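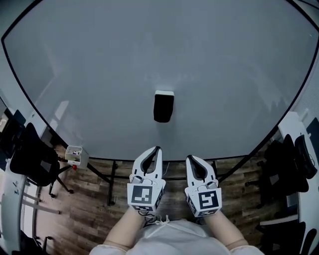
Hellgraue Platte, schmaler schwarzer Rand

Tischplatte Litmont, rund geschnitten

Ich gebe es zu, bei der Litmont bin ich voreingenommen. Seit Januar steht sie bei mir zu Hause als Esstisch, und ich habe sie in der Zeit nicht geschont (Rotwein, Kurkuma, einmal eine umgekippte Vase). Deshalb schreibe ich den Text zu dieser Platte lieber selbst, statt einfach das Datenblatt von Jumach abzutippen.

Was mir am besten gefällt: Sie hat keine Ecken! Wer kleine Kinder hat oder eine enge Küche, weiß, was ich meine. Man rutscht zu viert gut herum, und wenn noch jemand dazukommt, holt man eben den Hocker. Die Oberfläche ist matt beschichtet und fühlt sich fast samtig an, Fingerabdrücke sieht man kaum. Nur bei Kugelschreiber müsst ihr schnell sein - der zieht mit der Zeit ein, und dann hilft auch der Radierschwamm nicht mehr viel.

Die Platte kommt ohne Gestell. Unten sind Gewindebuchsen eingelassen, die zum Säulenfuß Brirna passen. Den gibt es in zwei Höhen: 62 cm zum gemütlichen Sitzen am Sofa oder mit den Kleinen, 70 cm als Esstisch. Ich habe den hohen und würde ihn wieder nehmen. Wer schon ein eigenes Gestell hat, kann natürlich auch selbst bohren, bitte nur nicht tiefer als die Markierung auf dem Bohrer, sonst kommt ihr oben raus. Fragt nicht, woher ich das weiß.

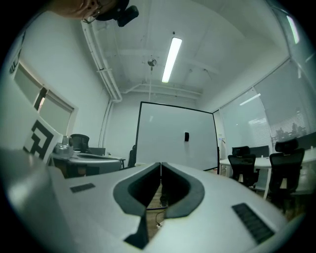
Bei uns im Raum mit hellbraunem Holzboden

Zum Boden noch ein Wort, weil das oft in den Mails steht: Der Brirna hat Filzgleiter, auf Holz könnt ihr ihn also problemlos stellen. Auf Fliesen mit tiefen Fugen nehmt ihr besser die verstellbaren Gleiter von Wi, die legen wir auf Wunsch gratis dazu. Einfach bei der Bestellung ins Bemerkungsfeld schreiben.

Geputzt wird mit einem feuchten Tuch und einem Tropfen Spülmittel. Scheuermilch bitte weglassen, die macht glänzende Stellen, und die gehen nicht mehr weg. Heiße Töpfe gehören auf einen Untersetzer.

Lieferumfang: Platte, 4 Schrauben für den Säulenfuß, Filzgleiter zum Nachkleben
Lieferzeit: 7 Werktage, bei Speditionsware ruft der Fahrer vorher an
Passend dazu: Säulenfuß Brirna (62 oder 70 cm), Gleiterset Wi
Hersteller: Jumach

Farbmuster schicke ich gern per Post, einfach kurz über das Formular melden.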